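Records and Office Procedures, Unit 4
Week 6 handout: Paper, clips and folders

Hi all. A few of you asked for the notes from Tuesday's session in writing, so I've typed up what I said, plus a couple of things I forgot to say because we ran out of time (again, my fault, I got going on staples). Bring this with you to the workshop on Tue 27 October, when you'll be doing it all yourselves at the desks.

Before you start

I know paper handling sounds like the dull bit of the course. I quite like it! The Vidal job we're using as our practice file came in as 1,665 loose sheets, and if you've only ever dealt with PDFs you'll be surprised how quickly a pile that size gets away from you. So we work in small lots, and each lot goes from stack to clip to folder before the next one comes out.

Clear yourself a decent patch of desk first. The laptop goes to the back with the file list open on it, and the mouse can sit up there as well. Your folders and clips go within reach. I'm a bit of a nag about drinks, so I'll just say it once: floor or windowsill, please.

Squaring the stack

Take a lot of paper you can comfortably hold. Stand it on its long edge, let it drop lightly onto the desk a couple of times, then turn it and do the short edge. Lay it down flat and tidy the sides with both hands, one steadying while the other nudges the strays in.
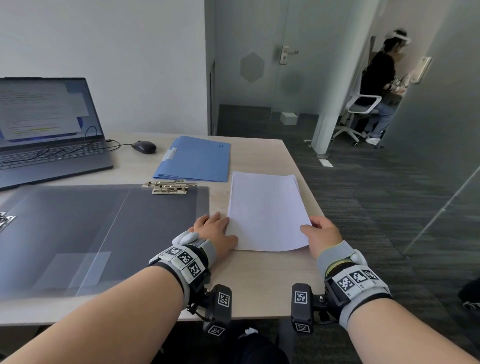 If you squeeze too hard the middle bows up and the bottom sheets skate out the other side, and then you're starting over. Gentle pressure does it. Curled corners are fine, by the way. You don't have to iron the things, just make sure none of them has folded under, because a folded corner will hide a page number every time.

While the stack is in front of you, do your staple check. Run a thumb down the top left corner and feel for a bump. Any staple you find comes out now, and the sheets it was holding stay together in order. Don't leave them for the scanning people. They have long memories.

Clipping

We've got three sorts of holder in the room and people mix them up, so:

Binder clips are for short bundles that will be moved again soon. Squeeze, slide on at the top, let go slowly. If you have to fight it open, your bundle's too thick and wants a bigger clip or splitting in two.

Clipboards are for whatever you're working on right now. They aren't storage! I found one in March with half of the Iten correspondence still on it, and it had been on a shelf since before the summer break.

Folders with a clip inside are for finished lots. Open the folder out flat before you load it, since trying to post paper into a half-open one is how you get creases.

When you load a clipboard, hold the clip open with one hand and use the other to keep the sheets from sliding. Get the top edge right up under the jaw, check it's straight, then let the spring down. I like to keep a second board beside the first for single sheets I'm not sure about (wrong date, no reference, that sort of thing).
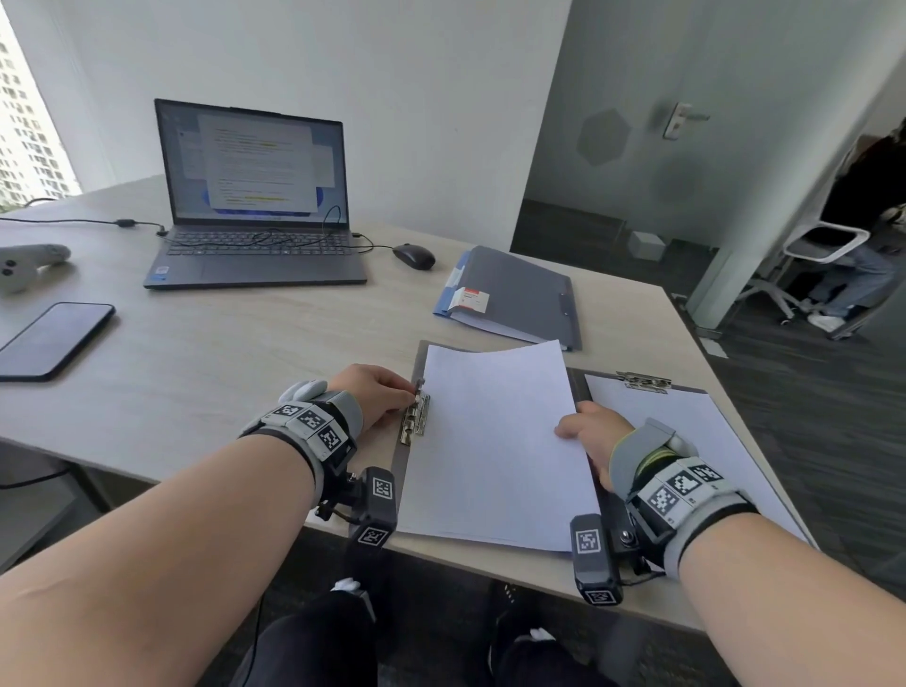
The odd-sheet board gets sorted at the end of each lot and never later than that. If a sheet has a Vusex reference in the top corner it belongs with the invoices, whatever the rest of the page says. Parno references go with the delivery dockets. Anything with neither gets a pencil query on a sticky note, and we'll look at those together.

Filing the lot

Once a lot is squared, checked and clipped, it goes in its folder and gets ticked off on the list. In this order, please:

1. Open the folder flat on the desk, spine where you can see it.

2. Lift the clip and put the last page in first, face up, working back to page one. Line up each sheet at both edges before you let it go. 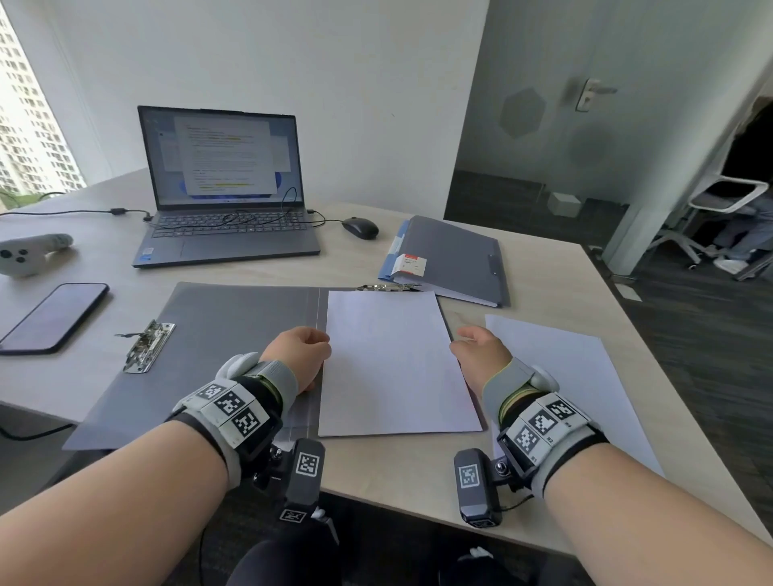 3. Lower the clip and give the pages a tiny tug. If anything slides, take it out and seat it again.

4. Close the folder, fill in the label in pen, and mark the lot as done on the file list. Save the list. Then get the next lot out.

For your workbook

Write up lot 73 from the Vidal file. Half a page is plenty. I want to know what you took out, what you queried and where the odd sheets ended up.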